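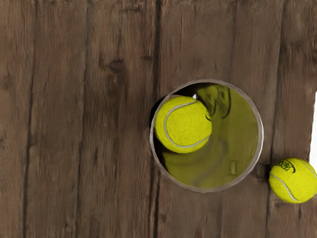
Notre projet porte sur les mots que les gens emploient pour vendre du bois ancien dans les petites annonces. Nous avons choisi ce sujet après le cours de terminologie du premier semestre, où l'on nous avait demandé de trouver un domaine technique que des non-spécialistes doivent pourtant décrire eux-mêmes. Le vendeur d'une vieille table ou d'un lot de parquet n'est pas toujours menuisier, et il doit trouver des mots. Un défaut aussi simple que la tache ovale et sombre qui se voit sur ces planches, avec ses anneaux à peine marqués, s'appelle un nœud dans tous les manuels, mais dans les annonces nous l'avons rencontré sous les noms de « œil », « rond », « marque » et même « cicatrice ». De même, la ligne étroite et foncée entre deux planches est nommée tantôt joint, tantôt fente, tantôt rainure, alors que pour un professionnel ces trois mots ne désignent pas la même chose.

1. Question de départ

Nous nous sommes demandé si les vendeurs particuliers utilisent un vocabulaire stable pour parler de l'état du bois, ou si chacun invente un peu le sien. Une deuxième question est venue pendant le travail : est-ce que le même mot peut être un défaut dans une annonce et une qualité dans une autre ? Pour deux étudiantes dont le français n'est pas la langue maternelle, cette question avait aussi un intérêt personnel. Plusieurs adjectifs que nous avions appris comme négatifs (usé, patiné, irrégulier) sont ici des arguments de vente.

2. Le corpus

Les annonces viennent du site Oveo, rubrique « matériaux et mobilier ancien ». Nous avons gardé 1725 annonces, toutes rédigées par des particuliers. Les annonces des marchands ont été retirées, à l'exception de celles du dépôt Fellano, que nous avons mises à part pour servir de comparaison. Ce dépôt publie des fiches assez longues et son vocabulaire est proche de celui des manuels.

Le tri a pris plus de temps que prévu. Beaucoup de vendeurs recopient leur texte d'une annonce à l'autre en changeant seulement les dimensions, et il fallait décider si cela comptait comme une annonce ou comme plusieurs. Nous avons décidé de ne garder que la première version. Les fautes d'orthographe ont été conservées dans le corpus mais corrigées dans l'index, ainsi « chaîne massif » est rangé sous « chêne massif ».

3. Méthode

Chaque texte a été lu par l'une de nous, puis relu par l'autre. Nous avons relevé tous les noms et adjectifs qui décrivent la surface, la couleur, l'âge ou les défauts du bois. Pour l'étiquetage nous avons utilisé Vidmar, le logiciel installé dans la salle informatique du département. Il reconnaît bien les noms simples, beaucoup moins les groupes comme « bois qui a vécu » ou « dans son jus ». Ces expressions ont donc été entrées à la main.

Nous avons obtenu une liste de 255 termes différents. Dans cette liste, 129 apparaissent une seule fois, et nous les avons laissés de côté pour l'analyse des fréquences. Ils se trouvent en annexe, parce que certains sont très parlants (« gris comme une barque », « bois fatigué mais honnête »).

Huit vendeurs ont accepté de répondre à un court questionnaire par courrier électronique. C'est peu, et leurs réponses ne sont citées que pour éclairer des cas particuliers.

4. Résultats

4.1 Les mots de l'âge

« Ancien » domine largement. « Vieux » est placé devant le nom quand il a une valeur positive (« vieux chêne », « vieilles planches de grange ») et après un verbe quand il sert à avertir l'acheteur (« attention, le bois est vieux »). Nous n'attendions pas une répartition aussi régulière. « D'époque » est employé presque toujours sans dire quelle époque. À notre question sur ce point, une vendeuse a répondu que « les gens comprennent ».

4.2 Les mots de la couleur

Les fiches Fellano donnent des noms de teinte fixes, par exemple « chêne moyen » ou « noyer foncé ». Les particuliers préfèrent la comparaison avec un aliment : miel, caramel, pain d'épices, café. Le mot « tabac » existe aussi, surtout pour les parquets. Quand plusieurs tons se mélangent dans le même lot, le vendeur écrit souvent « belles nuances », et cette formule est parfois suivie dans la même phrase par « couleur à uniformiser ».

4.3 Les mots du défaut

C'est la partie la plus riche. Le nœud est signalé comme un défaut quand la planche est vendue pour être réutilisée dans une construction, et comme un charme quand il s'agit d'un plateau de table. Pour les trous d'insectes, les vendeurs évitent presque toujours le nom de l'insecte. On lit « petits trous anciens », « traces de vie » ou « traité », sans complément. Les fissures sont appelées « fentes » dans les lots de planches et « craquelures » dans les meubles, même si le dictionnaire réserve plutôt le second mot à la peinture ou au vernis.

5. Difficultés

La visite au dépôt Fellano n'a pas pu avoir lieu et nous n'avons donc pas entendu comment les employés parlent devant les clients. Nous avions aussi prévu de comparer nos données avec celles du projet Plarkesside, qui étudie les annonces de meubles en anglais, mais leurs catégories ne séparent pas la couleur et l'usure. Il aurait fallu reprendre tout notre étiquetage.

Il reste un problème que nous n'avons pas bien résolu, celui de l'ironie. Une annonce qui parle d'un plancher « légèrement rustique » est-elle sincère ? Nous n'étions pas toujours d'accord, et dans ces cas nous avons mis un point d'interrogation dans la colonne des valeurs.

6. Suite possible

Il serait intéressant de refaire le relevé au mois d'août, période où beaucoup de gens vident une grange ou une maison de famille, et de regarder si les lots de planches sont décrits plus rapidement que les meubles. L'index complet et les textes des annonces, sans les coordonnées des vendeurs, sont déposés au secrétariat du département avec ce rapport.

Rapport remis le 13 avril 2020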